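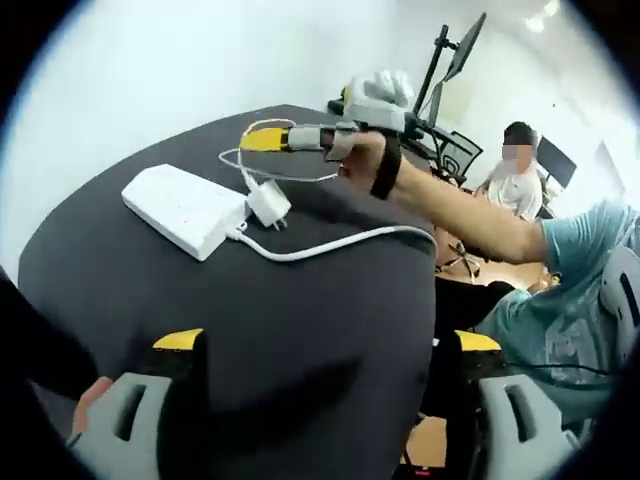 移动电源、充电头和白色线缆，如今多数人出门都会带上一套。

插座旁边的位子

格拉尔科姆（Grallcombe）是一座约3000人的山城，长途步道从火车站后面开始，沿河谷向北，翻过克利斯特贝格（Clistberg）山口，全长174公里。走这条路的人通常在城里住一晚，第二天一早出发。他们在城里要办的事大同小异：买干粮，寄走多余的衣服，把所有带电池的东西充满。

科雷亚咖啡馆（Correa）离车站步行五分钟，是很多人办第三件事的地方。店里靠墙一排长凳，墙根下有插座，靠窗的四张桌子则什么也没有。早上七点开门以后，长凳先坐满，窗边的桌子后坐满。店主索朗热·戈蒂埃接手这家店的时候，情况正好相反，客人都要坐窗边看河。

“窗外的景色没有变，”她说，“变的是人进门以后先往哪儿看。以前看窗户，现在看墙脚。”

她起初不太高兴。有人点一杯小杯咖啡，坐三个小时，走的时候带走一块满电的移动电源。她试过在插座上贴纸条，请客人先问一声再用。纸条贴了一个夏天，每个人都来问，她每次都说可以，最后觉得问答本身比用电更耽误工夫，就撕了。

后来她认真算过一次账。去年全店用电3518度，其中咖啡机、冷柜、洗碗机和烤箱占了绝大部分。给手机充一次满电，从墙上取走的电大约是百分之一度到百分之二度。即使长凳上从早到晚都有人在充，一天下来的花费也不及一杯咖啡。她原先担心的电费，在账单上几乎看不出来。真正的成本是座位。

现在的做法是，早上九点以前长凳不限时间，九点到下午两点之间，如果有人等位，她会走过去请充电的客人换到别处，东西可以留在柜台后面继续充。柜台后面的架子原来放糖罐，现在有一排木格子，每格能放一部手机或者一块移动电源。客人自己写一张条子夹在线上，写名字，也有人写火车的时间。

写在外壳上的数字

大多数人买移动电源时看的是一个数字，即毫安时。这个数字越大，印得也越大。但它指的是内部电芯在自身电压下的容量，通常按3.7伏左右计算，而接口输出的电压至少是5伏。电压升上去，能送出来的毫安时就相应减少，转换过程中还要损失一部分，变成热量。

一块标称一万毫安时的移动电源，能量是37瓦时。经过升压和损耗，真正进到手机里的，常见情况是标称的六成多一点。许多产品会在背面用小字标出“额定容量”，那个数字更接近使用者的实际体验。因为字小，很少有人去看。

朱莉安娜·埃斯皮诺萨在普里托托拉（Pritotora）公司做电源设计，这家公司给户外用品店供应充电产品。她说他们收到的投诉里，最常见的一类就是“容量不足”，送回来检测，大部分产品完全正常。

“用户做了一道除法，”她说，“移动电源的数字除以手机电池的数字，得到能充几次。除法本身没错，只是两个数字的电压不一样，中间的损耗也没有算进去。”

她建议直接看瓦时。瓦时是能量单位，电压已经包含在里面，不同产品之间可以直接比较。航空旅客对这个单位应该不陌生，机场和航空公司关于锂电池的规定多以瓦时为准，常见的分界线是100瓦时，并且要求随身携带，不得托运。各家航空公司的要求可能更严，有的还规定飞行途中不能使用，出发前应当查一下。标识磨损、看不清参数的移动电源，在安检处常常过不去。

容量之外，还有一个经常被忽略的因素是线。线太细或者太长，电阻就大，到了手机那一头，电压掉下去，充电速度跟着变慢。很多人换了充电头，换了移动电源，却一直在用抽屉里最旧的那根线。埃斯皮诺萨的办法很简单：同一个充电头、同一部手机，换一根线，各充十五分钟，看看电量涨了多少。差别大的话，旧线就该淘汰了。

山口上的电

从格拉尔科姆往北走，第三天下午一般能到克利斯特贝格山口的小屋。小屋不通电网，电来自屋顶的太阳能板和地下室里的一组蓄电池。米蕾耶·鲁瓦耶管理小屋已有九个夏天，她对充电的态度比山下的咖啡馆严格得多。

小屋的逆变器最大输出是2000瓦。这个数字听上去不小，可是厨房的电热水壶一开就占去大半，水泵启动时还要再占一截。傍晚六点到八点是用电最紧的时候，晚饭要做，灯要开，而刚到的客人全都想充电。头两年她没有规定，碰上连续阴天，蓄电池在晚上九点多就降到保护线以下，全屋断电，包括冰柜。

现在充电集中在上午十点到下午四点，太阳能板出力最足，多余的电本来也存不进去。想在晚上充的客人，每部设备收一笔小钱，只限手机，不收移动电源。理由是一块大容量的移动电源要吃掉好几部手机的电，而客人往往只是图个安心，带着半块电下山也完全够用。

“他们会跟我争，说还剩百分之四十，”鲁瓦耶说，“我就问，从这儿到下一个村子要走几个小时？六个小时。那百分之四十能不能用六个小时？他们想一想，说能。”

难办的是住一晚、天一亮就走的人。他们到的时候太阳已经低了，走的时候太阳还没上来，正好错过整个充电时段。鲁瓦耶的解决办法是备了几块小屋自己的移动电源，白天充满，晚上借给这些客人，早饭前还回来。等于把中午的阳光留到了夜里，又不经过那组已经吃力的大电池。

山上还有温度的问题。锂电池怕冷，低温下能放出来的电会明显减少，手机在零下的早晨显示还有三成电却突然关机，是常有的事。把它焐暖以后，一部分电量会回来。比较要紧的是，不要在电池还冰凉的时候给它充电，低温充电会对电芯造成不可恢复的损伤。鲁瓦耶让客人夜里把手机和移动电源放进睡袋脚部，但不要一边充一边塞在睡袋里，散热不好同样有危险。

一个走路的人带多少

卢基娅·德利吉安尼斯走过这条步道四次，头一次是在九月，带了两块移动电源、一块折叠太阳能板、三个充电头。第四次她只带了一块移动电源和一个双口的充电头。

她把减下来的过程讲得很具体。太阳能板是第一个被淘汰的。挂在背包后面走路，板子的角度一直在变，多半时间背着太阳，树林里更收不到什么。一整天下来，给手机补的电还不如中午在村里喝汤时插墙上的半个小时。如果在一处扎营，整天把板子对着太阳摆，效果会好很多，可她不是那样走的。

第二块移动电源淘汰得晚一些。她记录过自己一天的耗电：开着定位记录轨迹，拍照，晚上给家里打一通电话，一天用掉手机电量的七成。后来改成飞行模式，只在需要看地图时打开定位，一天只用两成多。手机在信号弱的山谷里会不断加大功率搜索基站，这一项耗的电比她拍照多得多。

充电头她反而换了个大一点的。步道沿线能插电的时间很短，有时候就是一顿饭的工夫，充得快比带得多更有用。而且移动电源自身也要充电，用一个功率小的旧充电头，灌满一块大的可能要一整夜。她见过有人在旅舍插了两个小时，第二天上路才发现只充进去一格。

“现在我先充移动电源，后充手机，”她说，“手机可以路上再充，移动电源在路上没有地方充。”

线她带两根，一长一短。长的给旅舍用，插座经常在床的另一头；短的放在背包顶袋里，走路时连着移动电源用，不会勾到树枝。

线的去处

凡是让人充电的地方，都会有人忘了带走东西。戈蒂埃说，落在店里的大多是线，其次是充电头，移动电源倒是少见，贵的东西人会惦记。她把线绕好放进一个饼干盒，放满三个月没有人来问，就送到街对面内田翔太的铺子里。

内田修理小家电，也卖旧收音机。他把送来的线逐根测一遍，量电阻，看接头有没有松动，弯一弯外皮看有没有裂。能用的挂在门口，随便拿；不能用的剪断，铜芯和外皮分开攒着，等回收的车来。他说一根线坏掉，十有八九是坏在离接头两三厘米以内的地方，那里弯折得最多。拔线的时候捏住接头，不要扯线身，收线的时候绕大圈，不要在充电头上紧紧缠几道，寿命能长出不少。

他不修移动电源。常有人拿鼓包的来，问能不能换个电芯，他一律拒绝，告诉他们不要再充、不要再用、不要戳破，放在不易燃的地方，尽快送到接收废旧电池的地点，更不能扔进家里的垃圾桶。混进普通垃圾的锂电池在压缩车里受挤压，可能起火。

鼓包之外，还有几种情况他认为也该停用：充电时烫手，摔过之后外壳合不严，闻得到甜腻的溶剂味，或者放着不用几天就掉光了电。至于没有这些毛病、只是老了的，容量减到一半左右也还能当备用。久放不用的，充到一半多一点收在阴凉处，隔几个月拿出来补一次，比充满了或者放空了存都好。

公共插座由谁来装

格拉尔科姆车站翻修候车室的时候，关于插座有过一番讨论。最初的图纸上只在清洁用的位置留了两个，装在踢脚线上方，带锁盖。有旅客写信要求多装，也有人担心有人整天占着不走。最后的方案是在两排座椅的扶手下面各装一组插座和USB接口，另在立着的高台边上装了几个，高台没有凳子。

使用一年多以后，高台边上的利用率最高。等车的人站着充十几分钟，车来就走，轮换得很快。座椅下面的那几组坏得较多，多半是被行李箱撞的，也有接口被硬插弄歪的。USB接口比普通插座更容易损坏，规格也更容易过时，车站后来更换时干脆只保留了普通插座，让旅客用自己的充电头。

这也部分回答了另一个常被问到的问题：公共USB接口安不安全。数据线里除了供电的线，还有传数据的线，接到来历不明的接口上，理论上设备可能被读取。现在的手机在连接数据时一般会弹出询问，选择不信任或只充电就可以了。用自己的充电头插普通插座，这层顾虑就不存在。用移动电源过一道也行，先充它，再用它充手机。

类似的改动在沿线的村子里也有。有一家面包店把插座装在了门外的屋檐下，步行者坐在台阶上充电，店里不至于拥挤，他们通常也会顺手买点东西。下雨天盖子要盖好，店家选的是户外用的防溅型号，线路前面装了漏电保护。这样的活应当请电工来做。

傍晚的柜台

下午五点以后，科雷亚咖啡馆的木格子渐渐空下来。赶晚班火车的人陆续来取，拔下线，看一眼屏幕，跟柜台里的人道谢。刚走完全程的人和明天才要出发的人，这时候往往坐在同一条长凳上，话题也多半从还剩多少电开始，接着说到哪间小屋的水好，哪一段路的石头滑。

德利吉安尼斯第四次走完后在那里坐了一个下午，移动电源里还剩三格。旁边一个第二天要上路的年轻人正等着插座，她就把自己的线递过去，让他先充着，自己去柜台点了一份汤。

戈蒂埃六点半关咖啡机，七点打烊。长凳下的插座不断电，过夜的客人如果跟她说好，可以把东西留在格子里，第二天早上开门时来拿。明年春天她打算给窗边的桌子也接上电，电工来看过，地板要掀开两块，报价还没有给。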